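Zumcombe cell, fault thread. Logging it while the details are fresh.

The right arm on our two-arm table stopped obeying its grip force limit in January. It was set to back off at 5 newtons. It kept closing until the motor tripped on current.

First trip was at cycle 841. We reset it, blamed the part, and carried on. That was a mistake and it's on us.

Second trip came at cycle 2957. This time the emergency stop was hit too, and the arm took almost 7 seconds to release. Our limit for a release is one second.

The bench with both arms over it, then the view from a gripper:
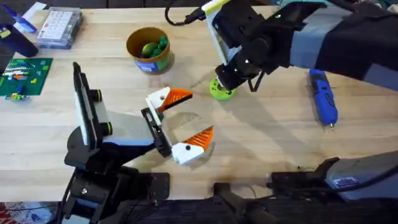
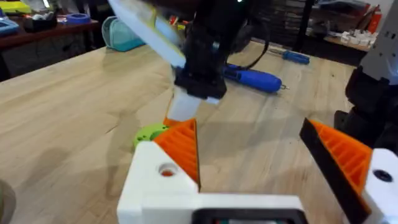
Greenberg replied that they had the same fault on their Pakedura controller, and it came down to the force limit being dropped after a soft reset. The controller goes back to its default and shows no warning.

Checked ours. Same controller, same thing. The screen still shows the limit you typed in, but the value in memory is the default.

The slow release is a separate problem. The stop signal goes through the same queue as the motion commands, so it waits its turn. It should be hardwired. We're rewiring it.

Until then: full power cycle after any trip, read the limit back from memory, hands off the table while either arm is live.

Jirnano has the logs. If you run this controller, do a soft reset and read the value back before your next shift.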